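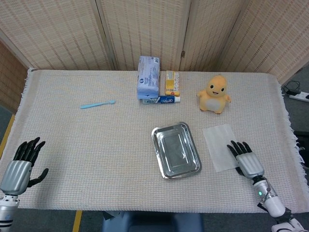
A woven tablecloth with fringe is a nice thing to have on a guest room table, but it needs a bit more attention than a smooth one. I have used such cloths for many years, first in my mother's house and now in the small room where our visitors sleep. The fringe is the first part that becomes ugly. On the cream and beige one you see white fringe along the right side, and at the far left corner the threads are already frayed. Frayed threads like these should not be pulled. Cut them with small sharp scissors close to the edge, and then sew over the place with a needle and a thread of similar color. If you pull even one, it can open a whole line in the weave.

Washing

I wash woven cotton in cool water, on the gentle program, inside an old pillowcase which I close with a knot. The knot is important, otherwise the fringe winds around everything. For spinning I choose the lowest speed. My Moveck machine starts always with 1000 turns, so I have to change it by hand every time, and two times I forgot. The cloth came out with creases that stayed until the next wash.

Before drying, shake the cloth well outside the window and comb the fringe with your fingers while it is wet. An old wide comb works also. Dry it flat if you have the space. On a line it becomes longer in one direction, and then it never lies straight on the table again.

Toothpaste spots

If guests keep their toothbrush and toothpaste on this table, as in our house, you will get white spots sooner or later. Do not rub them wet! Let the paste dry, scratch it off with the back of a spoon, and only then use a damp cloth with a drop of dish soap. I press from above and do not make circles, because circles make the weave hairy.

It is better to prevent. A stainless steel tray with a raised rim is the best I have found. The small wet things go on it, and the water stays inside the rim. Mine shows every water mark, so I wipe it with 1 spoon of vinegar in a glass of water and dry it immediately with a soft towel. Always wipe in the long direction. Rough sponges leave scratches which you cannot remove at home.

The folding screen

A woven screen behind the table makes the room more friendly and hides the suitcases. But dust goes into every small opening. I tried a wet cloth and this was a mistake, the dust became gray paste in the corners. Now I use a dry paintbrush, 50 mm wide, from top to bottom, and after this the vacuum cleaner with the soft brush head. Twice in a year is enough for us, once in spring and once in December before the family comes.

Look also at the hinges. If one makes noise, put a very small drop of sewing machine oil on a cotton stick and touch only the pin – oil on woven material makes a dark spot for always. The panels should stand at a small angle to each other. A screen that is opened completely flat will fall when somebody passes with a bag.

Plush toys

A toy on the table makes children feel welcome, but it collects dust the same as the screen. Small ones I put in a closed bag with baking soda, shake, wait one hour and brush them outside. Wash by hand if the label permits. Keith Ashby wrote to me that he dries his on a kitchen sieve over a bowl, so that air comes from below. I tried it and it works well with the small ones.

Questions you can leave under the page, I read them in the evening.

Radoslava Hudec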